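Ondwood Fitted Table Cover, Royal Blue

Item 96-B. Made to order by Cokness. Ships flat or rolled.

The Ondwood is a plain woven table cover for craft fairs, check-in desks, display tables and workbenches. It is cut from a mid-weight polyester with a dull finish, hemmed on all four sides, and can be washed at home. We have sold it in the same weight since we opened the sewing room. 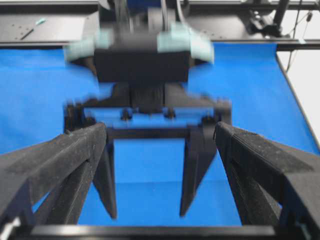 Cokness Table and Display Department

Sizes

Small fits a 4-foot table. Medium fits a 6-foot table. Large fits an 8-foot table. All three come in throw style (open corners) or fitted style (sewn corners, open back). For a table that isn't a standard size, send us the length, width and height of the top and we will quote a custom cut. Measure the table itself, not an old cover. Old covers shrink and stretch.

Fabric

100% polyester, woven. The cloth does not fray when trimmed with sharp scissors, but a trimmed edge should be turned and stitched if the cover will be washed often. Dye lots vary a little. If you need several covers to match, put them on one order and we will cut them from the same roll.

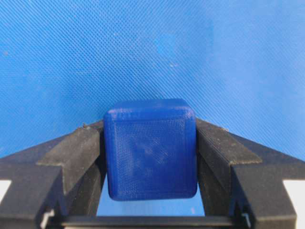
Care

Machine wash cold with like colors. Tumble dry low, or hang. Take it out of the dryer while it is still slightly damp and most creases will drop out by themselves. Iron on the polyester setting from the back side. Do not use bleach. Candle wax can be lifted with a paper towel and a warm iron. Try it on the hem first.

For storage, roll the cover on a cardboard tube. Folded covers keep their fold lines until the next wash.

Seams

Custom covers wider than the roll are joined with one flat seam running the short way across the table. Tell us if you would like the seam moved off center and we will mark it on the cutting sheet.

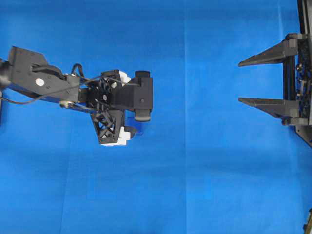

Royal blue, with seam.

Ordering

Orders of 10 or more covers get the trade price. Standard sizes leave the shop in 2 business days. Custom cuts take longer, and Ngaio Doolan will confirm the date by email before we start cutting. Unused standard covers can be returned. Custom cuts cannot.

Questions about fabric or swatches go to Mohsin Marwat.

Also in this range: Kikutetti table runner, Cifuentes round cover.

Page updated 22 Nov 2022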